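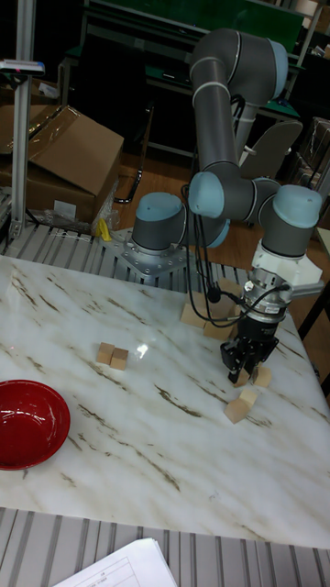

How long does it take a grown-up to learn to swim? Most people who come once a week can get across a small pool by the end of spring if they start after New Year's.

Features > Health > In the Water

March | By Pornthip Paisan

I had meant to talk with Lamduan Pongsiri for half an hour, and we were still going when her tea had been cold for a good long while. She has taught adults to swim in Guerra for 23 years, and she remembers a surprising number of them by the way they held on to the wall.

"They come in apologizing," she told me. "They say, I'm sorry, I should have learned this as a kid. And I say, well, who was going to teach you?" Her own mother never learned, and Lamduan herself was nearly grown before she put her face under.

She spends the first lesson on breathing and very little else. Her students stand in the shallow end and blow bubbles - lawyers, grandmothers, a baker who comes straight from the night shift - and hum if they feel like it. "Humming is wonderful," she said. "You can't hold your breath and hum. I had one man who only hummed marches, and he floated before anybody."

Floating is where the tears come, if they come. She keeps one hand under the shoulder blades and takes it away when she feels the neck go soft, which might be that same evening or might be a month later.

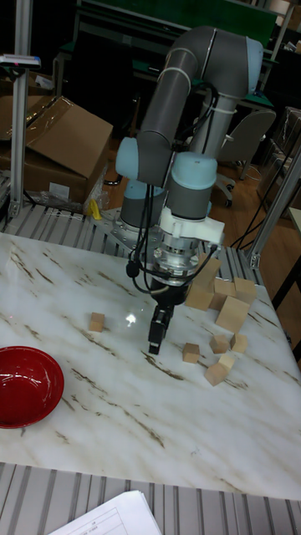

Starting at 44

Ottmar Seidel was 44 when he signed up, mostly because his daughters had begun asking why he always watched the bags at the lake. "I hated the first 2 lessons," he said cheerfully. "I sat in the car afterward and ate a whole sleeve of crackers."

He kept going, though, and last summer he swam out to the raft with both girls. I asked Lamduan if she was proud of him, and she laughed and said she was still after him about his kick. "He bends his knees like he's riding a bicycle," she said. "But he gets there, and he looks so happy when he does."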